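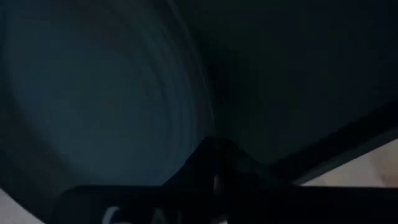

Do the wrist camera and the gripper need to come from the same maker?
Any camera you can bolt down stiffly and calibrate will do, whoever made it. What matters more is how close it can focus and how it handles dark spots.

From: Rianne Jansen
To: gripper-users list
Subject: Re: Re: Fesar or Pusell for the wrist, first impressions

Hi all, hi Kaan,

I put the short answer at the top for the folks who only read the first two lines (you know who you are!). The long answer is below your message.

Kaan Ekinci wrote:
> Hello list,
> We have a budget for one new gripper in May and I'm stuck between
> the Fesar two-finger and the Pusell. We'd be picking parts out of
> deep round bins and also doing some table work. Right now we run an
> old Bozkurt hand with a webcam taped next to it, and the tape is
> about what you'd expect.
> Three things I'd love to hear about from anyone who has used either one:
> > 1. does the finger shape matter much inside a bin
> > 2. can you trust the wrist camera once the hand is down in there
> > 3. how bad is the controller setup
> Volkan told me to ask here before I ask a salesperson.
> Thanks,
> Kaan

OK so, Volkan Karakaya gave you good advice, and I have had both of these on the same arm this spring, so you're in luck. I'll take your questions in the order you asked.

Finger shape. Yes, it matters, more than I thought it would. The Pusell fingers are square all the way to the tip and they're lovely on a table. You come straight down, you close, you've got it. Down in a bin the corners keep finding the wall. We did 300 picks with each hand out of the same deep steel tub, same parts, same arm speed, and the Pusell bumped the wall hard enough to trip the force limit 62 times. The Fesar did it 3 times. The Fesar fingers taper, and you can get them up against a curved wall without the shoulder of the finger hitting first. I'd still call the Pusell the nicer grip once it has hold of something, and Defne, who did most of the loading, liked it better for anything flat. So if your table work is really most of your day, don't let my tub numbers scare you off it.

One note on that test: we had the wrist tilted for all of it. Going in straight gave us better numbers on the Pusell but then we couldn't reach anything near the side. I didn't save those runs, sorry.

The camera. With the hand near a curved wall, a big chunk of what you see is just wall, going by in streaks if the arm is moving, and the rest is close to black. Then a bit of table sneaks in at the bottom corner, it's much brighter than everything else, and the auto exposure goes for it. I lost a whole afternoon to that. Things that helped us:

Lock the exposure. Pick a value with the hand already down in the bin, and put up with a washed-out table on the way in.

Slow the arm for the last bit of the approach. I know, I know, cycle time. But the blur at full speed made the detector useless and it had to look twice anyway.

Mask out the hand. You're going to have a finger and a slice of the gripper body in your view all the time, and white printing on a black body is exactly the kind of crisp little shape a feature tracker falls in love with. Ours kept locking onto the letters and reporting that the arm was standing still! Jin-sol Sung painted a mask over the bottom strip in the software and the problem went away the same day. Matte black tape would do it too if you can't mask.

A ring light I have mixed feelings about. It helps with the black part, but on a shiny bin you get glare right where you want to look. Ours is in a drawer now.

The controller. We run both through the Wurnine box, so I can't speak to the ones they sell you in the kit. On the Wurnine the Fesar took me one morning. The Pusell took longer, mostly my own fault for reading the old wiring sheet, and it wanted a firmware update before it would report finger position. Once it was up it was fine. Grip force readings are steadier on the Pusell if you care about that. We close until it stops and check the width, so I don't much.

The delay from close command to fingers moving came out at 111 milliseconds on the Fesar with our setup. I never got a clean number on the Pusell, but by feel they're the same.

So for your bins I'd get the Fesar and put the leftover money into a proper camera bracket. Please lose the tape. If the bracket shifts even a hair your calibration is gone and you'll blame the gripper for it (ask me how I know).

A couple of questions back at you: how deep are the bins, and does your arm have room to tilt over the rim? And is the Bozkurt for sale when you're done with it? I could use one for spare fingers.

If anyone else has run the Pusell with tapered fingertips I'd love to hear about it, I've only seen the square ones. Jin-sol has the mask file and will send it to whoever asks.

Cheers,
Rianne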